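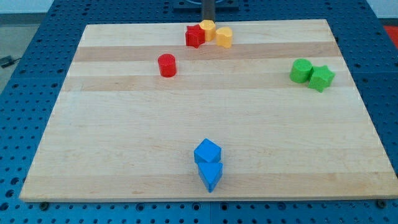 Sorting toys fail in two places: the blocks and the surface they are used on. I have spent most of June on the second one, which gets far less attention than it should.

The blocks are plastic, small enough to lose under a radiator, in the usual shapes: star, heart, cylinder and so on. Colour and shape do not map onto each other, so the same set can be sorted by either. That matters. If every cylinder were red, a child could sort by colour and get full marks for shape without looking at it. With cylinders in both red and green, the two rules give different answers, and you can tell which one is being used.

The surface is a board of glued pale strips. I bought it as a seconds panel from a joinery supplier in Stostthorpe. The label said maple, and it planes like maple. The strips vary in tone and a couple come out darker than the rest, which is why it was in the seconds bin. I nearly sent it back. Having used it, I would now ask for the dark ones, as they work as guide lines. "Put the red ones behind the stripe" is an instruction that a four-year-old can follow, and there is no paint or tape to wear off.

Finished area is 2592 square centimetres. My first attempt was a good deal smaller, and groups ran into each other as soon as there were more than two. Bigger than this and the far edge is out of reach for short arms. Ho-yin Tsang, who teaches reception and has opinions on trays, suggested leaving the board without a rim so that blocks can be swept off into a tub at the end. I agreed on the understanding that I am not the one picking them up.

Surface preparation, for anyone repeating this:

Scraped first, to get the glue lines flush. Sanded with 120, then 180, then 240 grit, always along the strips. Wiped with a damp cloth between the last two to raise the grain. Two thin coats of Tehrani hard oil, left for 168 hours before use. The tin says less. I tried less on an offcut and a cylinder left standing on it overnight marked the finish.

Do not varnish it. Gloss varnish reflects the window, and it also makes the blocks slide when the board is nudged. The oiled surface has enough grip that a star will stay standing on its edge through a moderate knock to the table. I tested this by knocking the table. On the gloss offcut the star fell over 5 times in 10. On the oiled board it fell once.

Bonifacio Pacheco asked why I did not just use a melamine shelf. I did, for a fortnight. It was white, the yellow pieces were hard to pick out against it in afternoon light, and the noise of plastic on melamine is unpleasant in a small room. Wood is quieter. A felt mat is quieter still, but upright pieces lean on it.

Clustering is the part I had not planned for. Given a bare board and no instructions, my two testers both made groups by colour and left wide gaps between them. Neither lined anything up along the edges. I had been about to rout shallow compartments into the panel and have dropped the idea.

Still to do: ease the front corners, which are sharper than I would like, and find a tub of the right width. The Sikell one I ordered is 5 mm too narrow for the board to tip into cleanly.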